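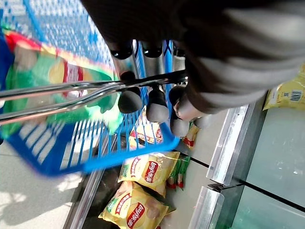
Kollár hydraulic piano bench, after a year of daily use

I put off buying a decent piano bench for so long it's a little embarrassing. Our upright is a used Plerell I bought from a church that was clearing out its basement, and it came with the bench it had always had: fixed height, flip-up lid, hymnals inside, one leg that had been glued more than once. I'm tall. My daughter Afia, who does most of the practicing, is not. For years she sat on a folded bath towel with a phone book under it (yes, we still had a phone book) and I sat with my knees jammed up against the underside of the keyboard.

What finally did it was her teacher, Gilles Cordier, telling me very politely in October that her wrists were dropping and that the towel had to go. So I went shopping.

I should say up front that I paid for this bench myself, $400 with shipping, and I've had it long enough to have opinions. I paid $1390 for the piano, so yes, my husband had some thoughts about the ratio.

The reason I went hydraulic and not the usual kind with knobs on the sides is that two people of very different sizes use it every day. I tried a knob bench at a friend's place and it took 20 turns to get from Esi's height to mine. Esi Asamoah is a lovely pianist and a patient woman and she says you stop noticing. I would not stop noticing! With the Kollár you pull up a lever on the right side, lift your weight off a bit, the seat rises, you let go and it stays. Going down you just sit and pull. Afia figured it out before I'd finished reading the leaflet.

Assembly was easy. The legs bolt on from underneath with the hex key they give you, and the bolts go in at a slight angle, so start all of them by hand before you tighten any. I didn't, and had to back two out and begin again. The instructions are one sheet with very small drawings and the word "firmly" used a lot. The top comes attached to the lift already, thank goodness. It's heavy, though. I got the box from the porch to the living room by walking it corner to corner, and I wouldn't want to take it up a flight of stairs by myself.

Now the seat. Mine is the black vinyl with the buttons. It's firm, much firmer than I expected, and for the first couple of weeks I thought I'd made a mistake. Then I got used to it, and now when I play at my mother's on her squashy old thing I feel like I'm sinking into a couch. You want something that holds you up when you lean for the low notes. The vinyl does get sticky in August if you're wearing shorts. There's a cloth-covered version for a bit more money and if I were doing it again I'd probably get that one, except that Afia eats crackers at the piano no matter what I say.

Wobble is what everybody asks about, so: there's a tiny bit of side-to-side when it's at its very highest, which is Afia's setting. At my setting there's none. Gilles sat on it when he came over for tea, bounced around, played the loud part of something I didn't recognize and said it was better than the one in his studio. It doesn't squeak either. It did start to click a few months in, and that was a leg bolt working loose. Tightened it, click gone. I check them now whenever I vacuum under there.

The lever is my main complaint. It's bare metal, it sticks out farther than it needs to, and I've caught my skirt on it more times than I can tell you. It's also only on the right, which is where our floor lamp used to be. The lamp moved.

The other thing is the feet. The little plastic glides it ships with are hard and skinny, and on our wood floor they left marks within a week. I swapped them for a set of Motisus felt pads, the thick screw-in kind, and that fixed it, but a bench at this price should come with something better. If you're on carpet you won't care. On carpet the trouble is more that it sinks, and you lose a little height.

And no storage! I knew that when I ordered and I still miss it. The mechanism takes up all the room where the music would go, so our books now live in a basket next to the piano, mostly.

I did look at a few others. Gumthorpe makes a gorgeous one in walnut, but it's a knob bench and it was more than I wanted to spend. There are concert benches out there for $3000, and I'm sure they're wonderful, and I'm sure the people buying them don't have a kid with crackers. At the bottom end, the X-shaped folding ones are fine for a keyboard in a dorm room. Theophilus Amegashie down the street has one for his son and it's okay for half an hour, but I was shifting around on it well before that.

Would I buy the Kollár again? Yes, in cloth, with the felt pads in the same order. If just one person plays your piano, save some money and get a good knob bench, set it once and leave it. We change ours several times a day, and the lift feels just as smooth as it did when we got it. The old bench is in the hallway now. We put our shoes on sitting on it, and the hymnals are still inside.

— Akua Tetteh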